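Category: Manipulation > Working Practice

Re: Draft rules for bagging tasks, glass and soft containers

Josefien, all,

Thanks for sending the draft round. I have read it twice now and tried it against what we do here at Jinell. Most of it I would sign today. My comments are on the three parts quoted below.

Josefien De Graaf wrote:
> 4.1 Glass items must not be handled by the arm while a person
> has a hand inside the work area.
>
> 4.2 A soft bag must be checked before each run. The opening must
> be wide enough for the open fingers plus the item.
>
> 4.5 Finger pads must be replaced when worn.
>
> Koen asked whether 4.2 should give a number. I left it out on
> purpose. Please say if you disagree.

On 4.1, I agree with the rule but the wording leaves a gap. Our operators keep their hands out while the arm is moving, then reach in during a pause to straighten the bag. The arm is still powered and may still be holding a bottle. I would write "while the arm is powered and not in a protective stop" and leave it at that. Anahera Treloar went through our logs and found 11 runs out of 2,947 where somebody reached in during a pause with glass in the gripper. No injuries, but under the draft as it stands all 11 could be argued to be fine, and I don't think they were.

On 4.2, I do disagree, a little. A number for the opening makes sense for a stiff box. A cloth or jute bag changes shape every time something goes in, and a handle that was outside the rim at the start can be lying across the opening two items later. So I would not put in a width, but I would change "before each run" to "before each item". It costs us a few seconds. We also ask the operator to check the handles separately from the opening, as these are two different faults and people tend to look for only one.

Related to this, the draft doesn't say anything about items already in the bag. Glass against glass is our main cause of breakage, well ahead of drops. Our own rule is that a second bottle goes in slower than the first, and the release height is set from the bottom of the bag and never from the rim. Rims sag. I can send the text of that rule if people want it as a starting point.

On 4.5, "worn" is too loose. Ákos Kerekes and I looked at the same set of pads in February and gave opposite answers. Scuff marks on the top edge look bad and may mean very little. Loss of grip on a smooth bottle matters a lot and you can't see it. We now do a pull test every 820 cycles and write down the result – if it fails, the pads come off, however good they look. I don't insist on our interval. Leemans runs heavier loads than we do and will want a shorter one. But the rule should name a test and should say who keeps the record.

One small thing on 4.7, which I haven't quoted. It asks for spare items to be "stored safely". Could we say that loose bottles on the table must be standing, or held so they can't roll? A bottle on its side near the edge is easy to miss when you are watching the wrist view.

I know Trekska wanted the draft closed this month. I would sooner take 2 more weeks and get 4.1 right. Koen, can you say whether Uvance has a problem with the powered-arm wording? You had a different view of pauses last time and I'd like to hear it before we vote.

Ataahua Costigan
Jinell

PS – section 6 still refers to the old numbering. 4.3 there should be 4.2. 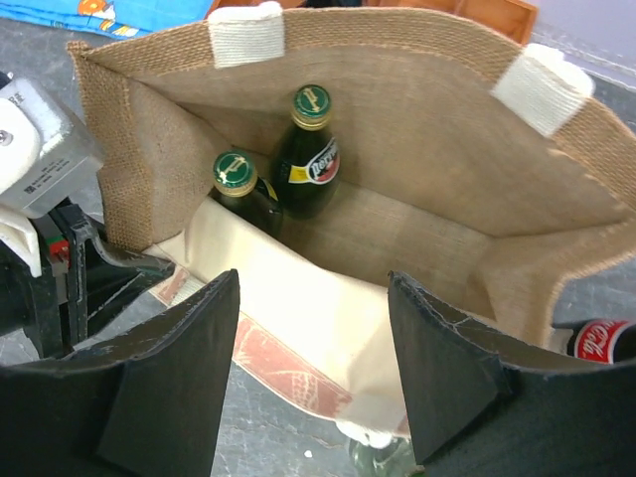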